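Mindel College will pay the certification exam fees of its student teachers starting in October, the school announced in May 2023. The money comes from the Long Fund, set up to help first-generation students finish teaching degrees.
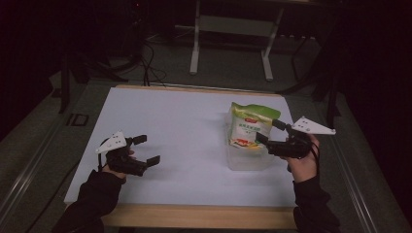

Certification costs have climbed for students in the elementary and special education programs, and the fund will cover up to $415 per person. Awards will go first to seniors placed in the Brokura and Sumura school districts. Sign-up sessions will be held in the education building, at white tables with a light wood edge like this one, and students should bring a copy of their placement letter.

The college had 648 education majors this spring, almost all of them from inside the state. 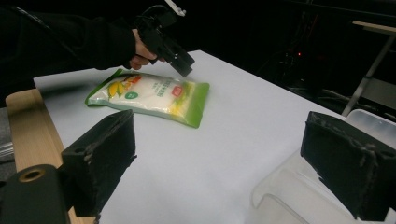
Do students have to repay the money if they leave the state? The award is a grant, and graduates may teach anywhere.

Students who have already paid for an exam can ask for a refund – receipts are required –
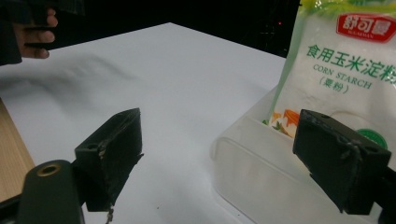
and those requests will be handled after the first round of awards. Forms are available at the field placement office, which has extended its hours for 7 weeks.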